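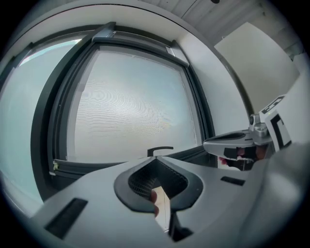 3.2 Street noise and where people sleep

I should say up front that I went into this part of the study expecting the bedrooms facing the road to be the bad ones. My own was, for years, and I suppose I carried that around with me! What the sleep diaries from Lidstead gave us was messier. We had 246 households, and 459 people in them who filled in a diary for long enough to use (see the attrition table in the appendix, which Gobnait Sheehan put together and then very patiently redid).

People on the road side did report more wakings before 5 a.m., mostly from delivery trucks. But the people on the courtyard side were the grumpy ones. They wrote pages about one neighbor's heat pump, or a gate, or somebody's dog, and they rated their nights lower even when they woke less often. I read all of those entries twice, some of them out loud to my office mate.

245 shares | 3 comments

So we split the question in two. Wakings went into one model and annoyance into another, with window habits (open, ajar, shut) as a factor in both, coded from the January diaries only. Figure 3 goes with the window item.
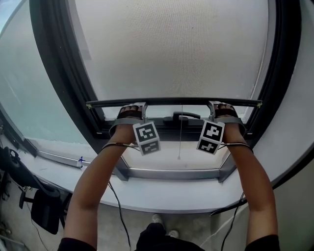

Figure 3. A large window with a horizontal black bar across its lower part.

Keeping the window shut went along with fewer wakings on the road side and made hardly any difference on the courtyard side. I'd be careful with that, though – shutting a window in January is mostly about the cold, and our diary never asked why. The summer round in Shezi does ask, and I'll come back to it in Section 5.

We use cookies to remember your reading preferences. Accept | Manage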